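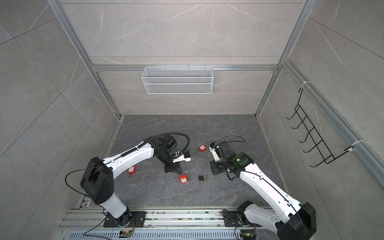 4.2 How much do pickers lean on the spread?

We come now to the question that got us into this project in the first place: when people pick college football games against each other all season, how much of each pick is their own? Our pool had 50 entrants, and every one of them was placed in one of 2 groups. The Lelthorpe group saw the posted point spread next to each game on the pick sheet. The Lolholm group saw only the two teams, their records and the site. Both groups could read the same injury reports and box scores, so we never expected their picks to be fully separate. A useful way to think of it is a pair of robot arms mounted on one aluminum rail. Each rises from its own plate and reaches where it likes, yet shake the rail and both of them move. The shared news is our rail, and the job of this section is to measure how much of the agreement between the groups comes from there.

Picks were collected through the Plurano sheet, a plain web form built by A-yeong Ra. For each game the entrant chose a straight-up winner and gave a confidence score from 1 to 5, where 5 meant "I would be shocked to lose this one." Over the full season the sheet covered 526 games. We asked entrants to pick all of them, including the weeknight games between teams they had never watched, and we are still delighted by how many people stuck with it. Some of the best comments we received were about games that drew almost no notice elsewhere.

A pick could be changed as often as the entrant wished until kickoff, at which point it was locked. The sheet kept every earlier version. We had planned to use only the locked pick, but Hiyori Tanabe pointed out early on that the changes might be the most interesting part of the whole data set, and she was right! A switch from one team to the other shows us a person being talked out of something, and the time stamp often lets us guess by what: a quarterback ruled out, a change in the weather, or (in the Lelthorpe group) a move in the spread. 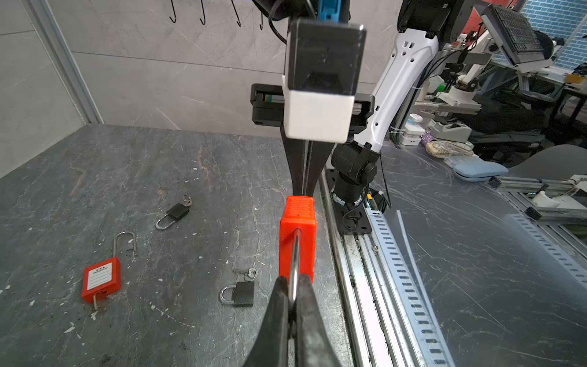

Figure 4. Red safety padlock, with its steel shackle held in a two-finger gripper.

We treat a switch as spread-driven when the line moved toward the newly picked team after the entrant's earlier version was saved, and when no injury or roster report for either team was posted in that window. It is a strict rule and it surely misses some true cases. Wanda Szewczyk coded the reports by hand and Sachiko Hirose coded them again without seeing the first set of labels. Where they disagreed, the switch was left out of the main tables and put back in for the check described in Section 4.4.

The pattern we found most striking has to do with confidence. Entrants who could see the spread did not simply pick more favorites. They also gave those favorites higher scores, even in games with a small line, as if seeing any number at all made the choice feel settled. In the Lolholm group, scores in the same close games stayed near the middle of the scale, and the written comments were longer and more willing to argue both sides. One entrant there spent most of a paragraph on a backup center, picked the underdog, gave it the lowest score, and won. We would not build a theory on that pick, but it is a lovely example of the care people took. 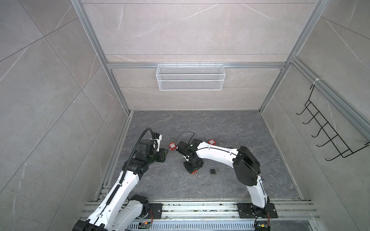

September needs a separate word. Early in the season there is little to go on, and rankings carried over from the year before do much of the work. Entrants without the spread leaned heavily on team names in those weeks: a famous program with a weak start kept drawing picks long after its results had stopped earning them. The spread group let go of such teams sooner. So the line was a real help here, and we want to give it full credit, because the later sections dwell more on its costs. By the middle of the season the gap between the groups had narrowed, and the Lolholm entrants had built up their own sense of who was good.

To split shared news from independent judgment we use the Ichikawa weighting, worked out for this study by Emiko Higuchi and given in full in Appendix B. The idea is simple enough to state in words. For each game we ask how far two entrants in different groups agree beyond what the records and the site would lead us to expect, and we take that as the share owed to common reading. Agreement inside the Lelthorpe group is then compared with it, game by game, and whatever is left over is credited to the spread. The weighting assumes that entrants did not talk to each other across groups. We asked them not to, and the few who told us they had are dropped from the estimates in Table 3.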